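Cerkell tide gauge readings, README

Daily high and low water at Ekurton jetty, typed up from the paper logbooks. 2358 rows, one per reading. Started in May by Habibur Sheikh, I took over after that. Last updated Jul 29, 2026.

Files
readings.csv - the main one
gaps.csv - days with no entry, reason if the book gave one
notes.txt - margin scribbles, mostly weather

Columns: date, time, height_cm, observer, flag. Times are local standard, no daylight saving. Heights are centimetres above the old jetty mark, NOT chart datum.

Flags: 0 fine, 1 smudged, 2 guessed from neighbouring days. Nearly 240 rows are flag 2, leave them out for anything serious.

Known problems: book 4 got soaked, last 10 pages are hard going. Domenica Aebischer rechecked what she could. Some sevens are probaly ones.
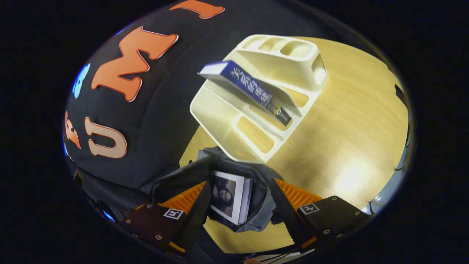

Can I convert the heights to chart datum?
Only for books 1 to 3. The mark was moved after that and we dont have the new offset yet.

Fixes to Rizwan Munasinghe pls, with book and page number.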